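Dratside Lunchroom Puts Its Fruit on a Plate, Asks Staff to Eat It

Clurkovier's shared table trades the vending machine for mandarins and cherry tomatoes, starting in February

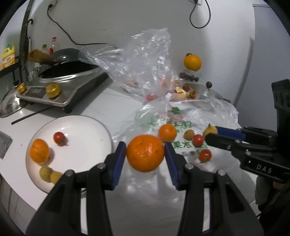 DRATSIDE. Clurkovier, the produce delivery company that has spent five years bringing fruit to offices and then watching it go soft in the bag, today announced a new service that includes taking it out of the bag.

The Shared Plate starts in February at 135 workplaces in and near Dratside. Each delivery is mixed small fruit, chosen so that a person can eat one piece standing up and go back to work without a fork, a knife or a lie-down. A Clurkovier driver brings it in, finds the table, and sets out part of the bag on a plain white plate. The rest stays close by for topping up. That is the whole service, and it took us most of a year to arrive at it.

"We used to think our job ended at the front desk," said Damian Kofler, founder of Clurkovier. "Then I visited a customer and found three weeks of our mandarins in a knotted bag behind the printer paper. They had been paying us the entire time. I was grateful for the money but I did feel bad for the mandarins."

The company tested the idea last fall at Undeo, a payroll firm with 290 employees and, until then, one very busy candy drawer. For the first month fruit was left in the bag it came in. For the second it was put on a plate on the same table at 10 a.m. Undeo's office manager kept a tally on the back of an envelope, which Clurkovier has since had framed. In the bag month, staff ate 408 pieces. In the plate month they ran out twice and somebody sent an email about it with the subject line "Tomatoes???"

The cherry tomatoes deserve a word. Clurkovier is aware that some customers do not want a tomato next to their mandarin. It has received letters. Tomatoes will remain on the plate, where they are small, red and usually the first thing gone, including in the offices that wrote the letters. Customers who feel strongly may ask for a tomato-free delivery and will get extra mandarins at no charge.

The company also wishes to set expectations about looks. Clurkovier buys its mandarins from growers who sell by taste and leaves the beauty contest to others. A mandarin may have a scar on it. It may have a few dark spots on the peel, or be a little flat, or not match the one beside it. The peel comes off, and the spots go with it. Any fruit that is bad on the inside will be replaced on the next visit, and the driver will say sorry in person, a part of the job that Kofler says applicants are now asked about at interview.

Plates are supplied by Chevalier, the Dratside tableware shop, which has agreed to replace broken ones at cost. They are round and white with a thin dark rim. Several other designs were considered, among them a three-tier stand that Kofler brought back from a trade show and was talked out of by his own drivers, who would have had to carry it up stairs.

Customers are asked to wash their hands, rinse the plate when it is empty, and put peel in the trash and not back on the plate. The last request comes from Undeo, and we understand there is some history.

Deliveries come once or twice a week, in small, medium and large. Workplaces already on a Clurkovier plan will be moved to The Shared Plate with no change in price for the first five deliveries. Those who would like to keep getting the bag and nothing else may do so. We will leave it wherever you tell us, printer paper included.

Sign-up is open now through the Clurkovier office in Dratside, by phone or at the counter, where there is also a plate. Visitors may take one piece each.

About Clurkovier
Clurkovier delivers fresh fruit and small vegetables to offices, workshops, clinics and one bowling alley. It was started by Damian Kofler out of a garage in Dratside and now works out of a slightly larger garage.

Press contact
Damian Kofler, Clurkovier, Dratside. Mornings are best. He is usually out with the van after 2 p.m.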